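# Pesia Hand-Held Gripper

The Pesia is a two-finger hand-held gripper for recording manipulation work without a robot arm on site. The operator holds it by the handle and does the task the way it would normally be done. Pollock sells it as a single unit or as part of the Lusard kit.

## What's in the Lusard kit

- 3 Pesia grippers, charged and paired before shipping
- Spare finger set
- Charging dock and cables
- One license for Clukura, the desktop software for trimming and labeling recordings

## Specifications

| | |
|---|---|
| Run time per charge | 61 minutes |
| Finger life before replacement | 2,000 hours |
| Kit price | $1,653 |
| Lead time | Ships in January |

## Working with cloth

Garments are hard on grippers. Sleeves bunch, hems slip, and a thin layer is easy to miss. The Pesia's fingers close slowly at the end of their travel so the operator can pick up one layer and leave the next one lying flat - this can be turned off in Clukura for rigid objects.

We suggest a plain sheet in a color that contrasts with the clothes, and enough room to lay a long-sleeved shirt out flat. Wipe the finger tips with a dry cloth between sessions.

Replacement fingers are sold in pairs. For volume orders or a loan unit, write to Stella Simiyu in Pollock sales.
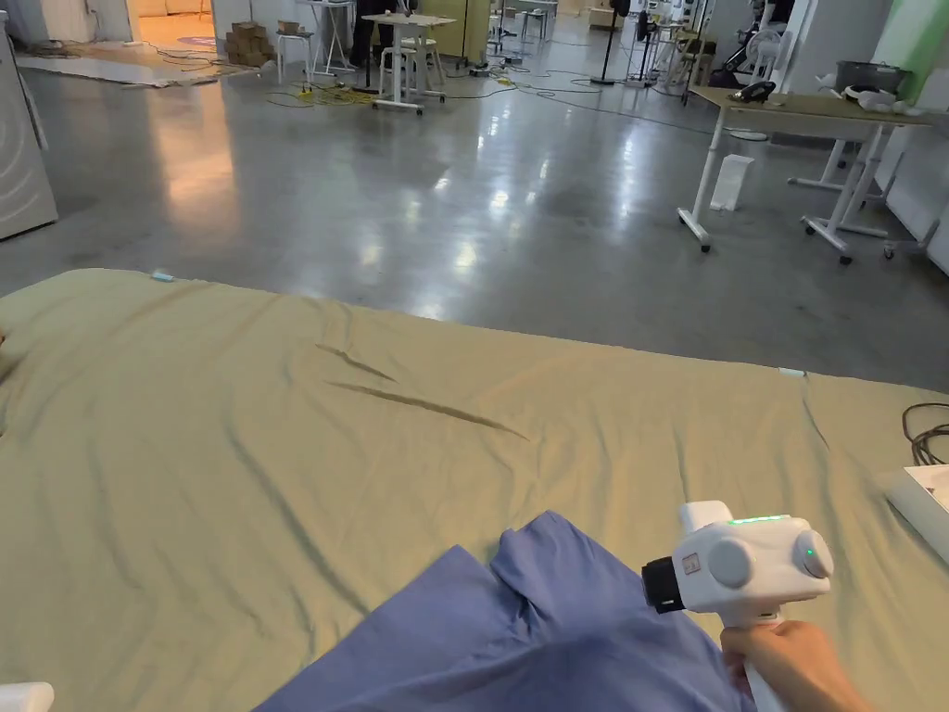
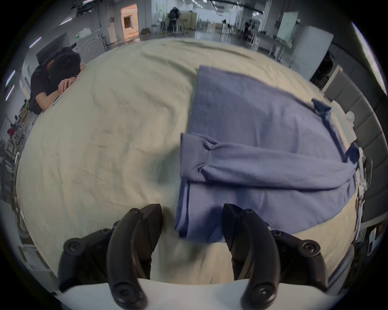
*Garment handling with a hand-held gripper. First picture: gripper held by the handle. Second picture: long-sleeved shirt, partly folded.*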